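Kitchen hand wanted, Uddale canteen

Mairéad Costello is leaving us in June, having washed, chopped and put away for longer than she cares to say, and we need someone to take over her corner of the kitchen at Uddale.

The job is four mornings a week, Monday included, starting at 7.30. You would prep vegetables, wash up, wipe down and return things to where they live. The last part is harder than it sounds. Everyone who works here has a theory about where the chopping boards go, and the theories do not agree.
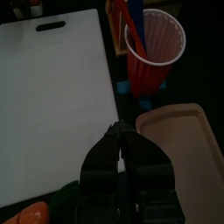 The prep table: white board, tray, and the red cup with its utensils.

We serve soup, bread and one hot dish, which is sometimes also soup. You don't need a certificate. You do need to be able to slice an onion without an audience, lift a full stockpot with help, and work beside Gebhard Trummer, who hums. Experience in a school or café kitchen would be welcome — so would a large family.

Pay is monthly, lunch is included, and aprons are provided in 2 sizes, both wrong. Sharp knives stay in the building. Blunt ones you may take up with Florian Mayrhofer, who has been meaning to see to them.

To apply, send a few lines about yourself to Sânziana Chiriac at the Uddale office, or ring extension 303 before lunch. Please say when you could start, and whether you mind radishes.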